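Why Is Bread Full of Holes?
A science page for curious eaters, by Ilse Meinecke

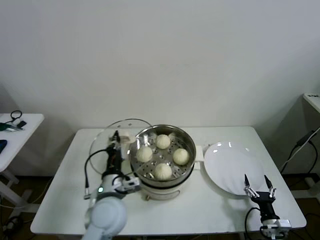
Have you ever pulled apart a slice of bread or a soft bun and looked closely at the inside? Go and get some now if there is any in the kitchen, I'll wait. You should find lots of tiny holes, some no bigger than a pinhead and some big enough to lose a pea in. Each of those holes was once a bubble, and the bubbles were made by something alive!

It is called yeast, and it belongs to the same big family as mushrooms. One bit of yeast is so small that you would need a microscope to see it. The dry kind you buy at the store looks like tan sand, and it is fast asleep. Give it warm water and something to eat and it wakes up hungry.

What yeast likes best is sugar, and there is some of that hiding in flour too. As it eats, it gives off a gas called carbon dioxide, the same gas that makes soda fizzy (and the same gas you are breathing out while you read this).

Now, gas would normally just float away. But when flour and water are mixed and squashed and pushed around, they make a stretchy stuff called gluten. My neighbor Bastian says kneading dough is like blowing up a thousand balloons very slowly, and I think he has it nearly right. The gas gets caught in the stretchy dough, and up it puffs.

Then comes the heat. In an oven the crust turns brown and crackly. Over steam, the outside stays pale and soft, because steam isn't hot enough to brown it. Either way the yeast dies, the dough sets firm, and the holes stay put.

Want to see yeast at work? Ask a grown-up to help you stir a spoonful of dry yeast and a spoonful of sugar into half a cup of warm water. Pour it into a small bottle, stretch a balloon over the top, and leave it somewhere cozy for an hour.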